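Sudbridge Residence Helpdesk
Ticket 201: Blanket sheds on everything, also will not stay on bed
Category: Furnishings and linens
Status: Closed (resolved, mostly)
Opened: March 2018

Original report from tenant, Flat 20

The flat came furnished, bedding included, and I want to start by saying that I have made my peace with the butterflies. The ticket is about the plush blanket on the big bed, the pink-lilac one from the Mundville set. Two problems.

First, it sheds. I fold my knitwear on the bed because the bed is the only flat surface in the place larger than a tea tray, and every off-white thing I own now has a faint blush to it.

Second, it slides. I go to sleep under a duvet and a blanket and wake up under a duvet. The blanket is on the floor, looking comfortable.

I have tried shaking it out of the window. The neighbor below has asked me to stop trying that.

Helpdesk reply 1

Thank you for your report. Has the blanket been washed since you moved in? Please also tell us what is under it and what usually goes on top of it.

Tenant

Not washed. The welcome folder says "do not overload the machine" and the blanket looks like an overload all by itself. Under it is the mattress with a fitted sheet, one of the slippery ones. On top goes the duvet, which is peach and about as thick as a hedge.

Helpdesk reply 2

Understood. Plush blankets carry a lot of loose fiber when new and the first wash normally takes most of it. Please use the large machine in the basement, cool cycle, half the usual detergent, no fabric softener, nothing else in the drum. Tumble on low and empty the lint filter halfway through. Credit for one wash and one dry has been added to your laundry card.

For the sliding, please swap the fitted sheet for the plain cotton one in the hall closet and lay the blanket so that it hangs over both sides as well as the foot. At night, fold the duvet down over it instead of dragging it up from one corner.

Tenant

I do drag it up from one corner. I feel watched.

Washed as instructed. The lint filter produced something I could have given a name. I emptied it three times, since halfway through turned out to be optimistic. Dried on low, which took two goes, so I am out one dry credit and would like it noted.

Cotton sheet is on. Duvet is rolled up at the headboard for the day, blanket spread out, and I have put a folded knit on it as a test subject.

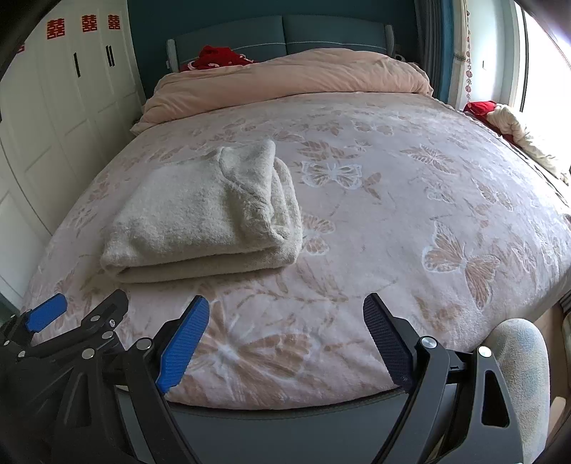
Bed after wash and sheet change, test knit on the left.

Tenant, continued

The test knit was chosen for being the fuzziest thing in the drawer. If anything was going to collect pink, it was that. I left it there overnight and slept on the couch for science, then went over it with a Dunel lint roller. One sheet of the roller, a few pink hairs. Before the wash I was getting through half a roll per sweater.

Sliding: better. Two nights out of three it stayed put. On the third it had gone over the left side as far as the rug, but I had eaten late and may have been to blame.

Helpdesk reply 3

Good to hear. A second wash in a month or so should deal with the remaining fiber. If it still travels, we can issue a set of Verhoeven sheet clips, the kind with elastic straps. They fasten under the mattress at the corners. The second dry credit has been refunded.

Tenant

Clips, please. I would like to see it try.

Could I also ask whether the set comes in a plain color? I said I had made my peace with the butterflies and that is still true, but I would not fight a stripe.

Helpdesk reply 4

Clips left in your mailbox. The set does not come in a plain color. It was bought for the whole building.

Tenant

The whole building. All right, that makes me feel better and also worse.

Clips are on. It took me most of an evening to lift the corners of that mattress and I now know more about the slats than I wanted to. Blanket has not moved in a week. You can close this.

Internal note

Add to welcome folder, linens page: wash plush blanket once before use, alone, large machine. Use cotton fitted sheet under it. Clips on request. Reword "do not overload the machine," as this is the second tenant to take it as a ban on blankets.

Closed. Related: Ticket 100, lint filter alarm, basement dryer.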